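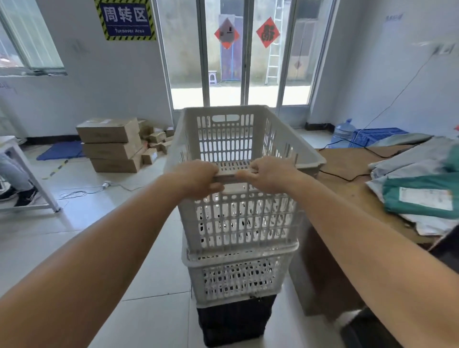
Sushil Nigam says that a crate should never stay in the turnover area longer than one shift, and he repeats this several times during our talk. He has worked with returnable crates for Kellow since June, and before that he packed parcels at Segers.

"People think the turnover area is a storage," he says. "It is a place for passing. If I come at 4 and I see the same stack from the morning, I ask why."

The site handles 260 crates in a normal day. The white slotted ones are lighter and let the air go through, so he prefers them for small goods. He asks everybody to lift with both hands on the rim, also when the crate is empty.

I ask him about the cardboard boxes on the floor. For him they are a bigger problem than the crates, as each supplier uses a different size. "A crate goes inside another crate or on top of it. A carton goes where it wants," he says, and laughs a little.

Last year he tried to put all the cartons on shelves. It took two weeks, and after that the parcels were again on the tiles. Now he only insists that they stay on one side, away from the door.

About the mixed colors in one stack he is not strict. "Blue or white, it does not matter to me. The rims must fit."

His next task is to write new labels for the 56 crates which came back from Gremutora without any.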